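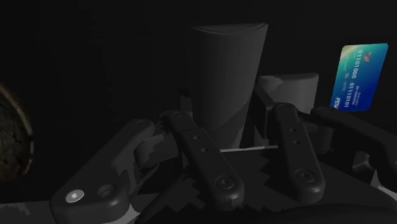 Fig. 1. Rendered view, dark background. Matte gray surfaces with lighter edges.

Unit 4: Light, Surfaces and Tone in Rendered Images
Course notes, W. Rattanakul

4.1 Scope

These notes cover how a renderer turns geometry, materials and lights into pixel values, and how those values are prepared for a display. Ray-object intersection was covered in Unit 3 and is assumed. The lab exercises use Brima; students who have Sollum installed may use it instead, but menu names will differ.

4.2 Quantities

Radiance is the power per unit area per unit solid angle carried along a direction. It is constant along a ray in empty space, so it is the natural quantity to attach to a ray. Irradiance is the total power arriving at a surface per unit area. To get irradiance from radiance, multiply the incoming radiance by the cosine of the angle to the surface normal and integrate over the hemisphere.

Forgetting the cosine is the most common error in the June problem sets. A surface tilted away from the light receives less power per unit area even if the light itself is unchanged.

4.3 Diffuse and glossy reflection

A perfectly diffuse (Lambertian) surface reflects the same radiance in every direction. Its reflectance function is albedo divided by pi. The factor of pi comes from integrating the cosine over the hemisphere and keeps the surface from reflecting more energy than it receives.

Glossy surfaces concentrate reflected light near the mirror direction. In microfacet models, a roughness parameter sets the spread. Low roughness gives a small, bright highlight; high roughness gives a wide, weak one. Total reflected energy should stay nearly the same as roughness changes. If the object darkens sharply as roughness goes up, check the shadowing term.

Rounded edges matter for the same reason. A mathematically sharp edge has no range of normals and cannot catch a highlight. A small bevel supplies the missing normals.

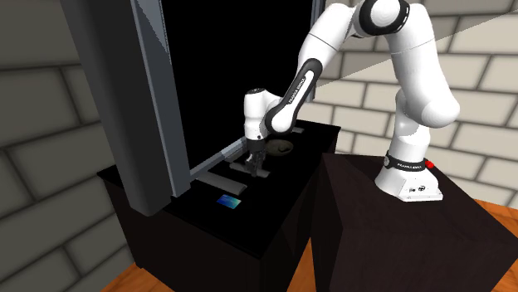 Fig. 2. Rendered view, white and black surfaces together. See 4.5 on exposure.

4.4 Sampling

The reflection integral rarely has a closed form, so it is estimated by averaging random samples. Error falls with the square root of the sample count. Halving the noise takes 4 times the samples.

Importance sampling draws more samples where the integrand is large. For a small light, sample the light. For a near-mirror surface, sample the reflectance function. Multiple importance sampling combines the two and is the default in Brima.

4.5 Exposure and display encoding

Rendered values are linear and have no upper limit. Display values do. The order of operations is:
exposure scale
tone curve
display encoding

Set exposure on the brightest surface that must keep detail, then judge the dark areas. Do not average encoded values; convert to linear first.

4.6 Exercises

1. Derive the pi in the Lambertian model.
2. Render the Sturnholm room at two roughness settings and compare highlight widths.
3. Explain why a longer render does not correct a wrong exposure.

Reading: Tôn course reader, p. 91 onward.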